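Wednesday, dye bench

Third go at the indigo-over-grey recipe on cotton jersey. The first two came out patchy at the seams, so this time I scoured everything for a full hour at a simmer with soda ash and a squirt of the Flimar detergent. The rinse water ran yellow for ages. Probably should have done it that way from the start.

Vat made up in the tall bucket, 2000 mL, left with the lid on until 10:40. Good coppery skin on top, liquid underneath a clear yellow-green. pH strips are nearly finished and the colour chart on the tub has faded, so call it 10 and a bit.

Swatches went in first, three dips of two minutes with ten minutes' airing between. Dip one pale, dip two better, dip three close to the colour on the Iyengar card. I stopped there. A fourth dip last month went too purple once it was ironed.
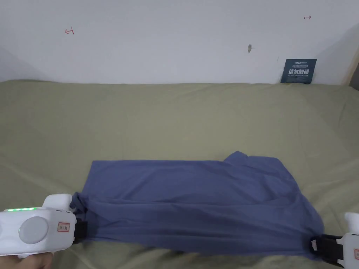
Sulastri Ginting reckons three dips is still one short for jersey and that the shade will drop back after the vinegar rinse, more so if we use town water. She wants a swatch kept aside at four so we can compare them after five washes. Fair enough – I've cut one and pinned it to the board.

Weights, for whoever mixes next: cotton 500 g dry, indigo paste from the Plerkard jar, the old one with the cracked lid. Finish that before opening the new one. Thiox is down to 199 g, which won't cover two more vats. Have put it on the order list.

Rubbing test on white calico, dry: faint mark. Rubbing test, damp: quite a lot of blue. Needs another soak and a neutral soap wash before anyone calls it done.

Vat topped up and lid on at 4:15. Don't stir it before morning.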